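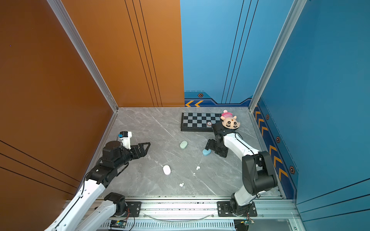
The Josildale Cutting-In Brush

Hello and welcome to the brush page! I'm Shaohua Xu, I run the decorating side of the shop, and if you've ever rung up to ask which brush to use along a ceiling line you've probably had me going on at you about this one. I've used it at home, on the stairs at my mum's, and in more rented hallways than I care to remember, and I still get a bit excited when a fresh box comes in.

So, what is it? It's an angled brush for painting edges: ceilings, skirting, door frames, the bit round the light switch. The bristles are a synthetic mix, firm at the heel and soft at the tip, and they're cut on a slant so the long side leads and the short side follows. Overall length is 290 mm. The handle is unvarnished beech from Bakard, and it gets nicer the longer you own it (mine has gone the colour of tea).

It comes in 4 widths. Most people want the middle two. The narrowest is lovely for window bars but you'll be there all evening if you try to do a whole ceiling with it, and the widest holds so much paint that your wrist will know about it by teatime.

Which paints it likes

Emulsion, mostly. Water-based eggshell and satin are fine too. I don't much like it with oil-based gloss, it drags and then it takes an age to clean, so for gloss I'd point you at the Stovar oval, a few shelves along and a little cheaper. Masonry paint will ruin it. Please don't!

If your emulsion has been open a while and gone thick, stir in a splash of water first. Horațiu Vasiliu, who looks after our trade counter, strains his through an old pair of tights and gets a beautiful finish, so I've started doing the same. 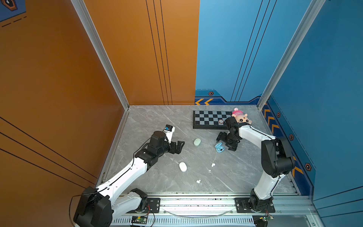 Strong colours are where a good edge really earns its keep. White against cream will forgive nearly anything, a wobble of a few millimetres and you'd have to go looking for it, but put two bold shades side by side and every slip shows from the doorway. Take a back wall that changes from orange to sky blue partway along, with deeper blue round the corner: I'd do the orange first, let it dry right through, then bring the blue up to it with the tip of the brush in one long pull. Short dabs leave a scalloped line. I'd leave any dark stripes until the very end, with the smallest brush in the range and a cup of something warm for afterwards.

How to load it

Dip the bottom third of the bristles, no more. Tap both sides against the inside of the pot (don't scrape it over the rim, you'll take off all the paint you just picked up). Start your stroke a little way off the line, ease in towards it, and keep moving. You want a small bead of paint running ahead of the tip. Once you've seen that bead you'll get the hang of it in minutes, and before you've seen it you'll think I'm talking nonsense.

Breathing out as you pull does help. I know how that sounds. 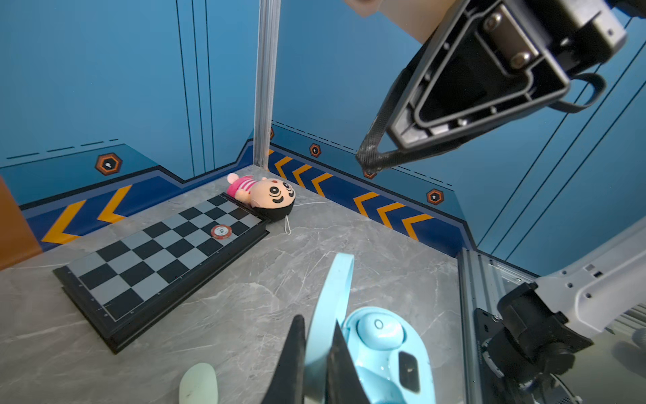

Do I still need masking tape?

For ceilings and skirting, most people can put the tape away after a room or two. I'd still use it over wallpaper, on fresh plaster edges, or anywhere you're painting a pattern with sharp corners. Press it down with a damp cloth and peel it while the last coat is slightly tacky.

Will it shed?

You may lose a hair or two on the first outing. Flick the bristles against your palm before you start and rinse them in cool water. If it carries on shedding after that, send it back and I'll swap it.

Can I leave it in water overnight?

I'd wrap it in cling film and pop it somewhere cool. Standing it in a jar bends the tip, and the tip is what you've paid for. The beech doesn't enjoy a soaking either, it swells and the metal collar works loose. 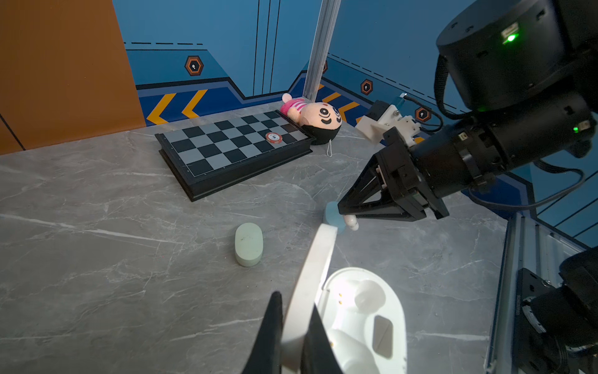

Cleaning and keeping it

Cool water, a drop of washing-up liquid, and a comb. Work from the collar down to the tip, shake it out, shape it with your fingers and hang it up. Keep the cardboard sleeve! Slide it back on once the brush is dry and the slant stays crisp. My oldest one has done 8 rooms and I'd still trust it on a ceiling.

Delivery

In-stock widths go out the same day if you order before noon. The narrowest is sold out until August, when the next lot arrives from Pîrvu, but you can put your name down from the basket page and we'll email you when they land.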